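Plorow Arm Build Guide
Section 6: First Pick Tests on a Tabletop

Applies to: Plorow arm with the Brotell two-finger gripper, home and shared-workshop builds
Maintained by: Ankit Dixit
Last revised: 19th September

6.1 Before you start

Complete Section 5 (joint zeroing and cable routing) first. The arm must hold its rest pose for 11 minutes under power without drifting. If it drifts, go back to 5.4 and check the shoulder belt tension.

You will need:

The assembled arm, bolted or clamped to its base
Plarnano controller with the emergency stop wired in
Head camera, mounted and focused
Tape measure
Three household test objects (see 6.3)

CAUTION: Keep hands, sleeves and hair out of the reach circle whenever the green enable light on the controller is on. The emergency stop cuts motor power and the arm will drop. Leave clear space under the gripper.

6.2 Setting the table height

1. Switch the controller off at the wall.

2. Measure from the center of the shoulder bolt straight down to the tabletop. Set the base so this distance is 559 mm.

3. Tighten the base clamps by hand, then a quarter turn with the wrench.

4. Switch on. Select SETUP > SURFACE and enter the measured height, even if it is a millimeter or two off the target.

5. Jog the gripper down in slow mode until a sheet of printer paper drags under the fingertips. Press STORE.

Note: Repeat step 5 after the table or base has been moved. The stored value is kept through a power cycle.

6.3 Placing the test objects

Use one rigid object, one transparent object and one soft object. A full soda can, a bottle of water and an unopened bag of chips cover the range well and are easy to replace. Start with full containers. An empty can dents at the default grip force.

1. Stand the can and the bottle upright, and lay the bag flat. Leave a gap wider than the open gripper between neighboring objects.

2. Keep the gripper raised and to one side of the objects while you place them.

3. Open the camera view and confirm that all three objects are fully visible. 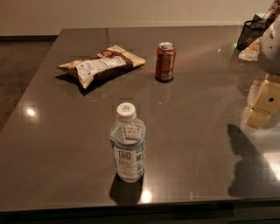
A polished table will work, but it needs more care with the lighting. Ceiling lights reflect as bright spots, and the detector may outline a spot as if it were an object. The shadow of the arm also moves during the approach and can darken an object between detection and grasp.

4. Select VISION > DETECT. Each object should get one outline.

5. If an outline appears on bare tabletop, lower the exposure one step and run DETECT again. If it stays, move the lamp or lay a matte cloth over the work area and repeat 6.2 step 5.

6. If the bottle gets no outline, turn it so the label faces the camera. The detector finds printed labels more readily than clear plastic.

6.4 Running the first pick

1. Set the speed limit to 162 mm/s.

2. Set the grip force to LOW for the bag and MEDIUM for the can and bottle.

3. Select the can in the object list and press PREVIEW. Check the path on screen. It must not pass through another object.

4. Hold the emergency stop in one hand and press RUN with the other.

5. The arm lifts the can, pauses, and sets it down at the same point. Press RETURN to send the arm to its rest pose.

6. Repeat with the bottle, then the bag.

CAUTION: Do not reach in to steady a slipping object. Press the stop and let it fall.

Note: The gripper closes on the bag at the middle of its outline. On a wrinkled bag this point may be slack. Select OFFSET and move the grasp point toward the fuller part.

6.5 Logging

The controller stores up to 1000 picks before it overwrites the oldest. Export the log from FILES > PICKS after each session. If you use the Bisht log viewer, set the units to millimeters before importing.

6.6 Faults

E04, surface contact: The stored table height is wrong. Repeat 6.2.
E07, object lost: The outline disappeared during the approach. Check for shadow or glare, then run DETECT again.
E12, grip not confirmed: Fingers closed fully. Check the grasp point and the finger pads.

Continue to Section 7, Place Targets and Bins.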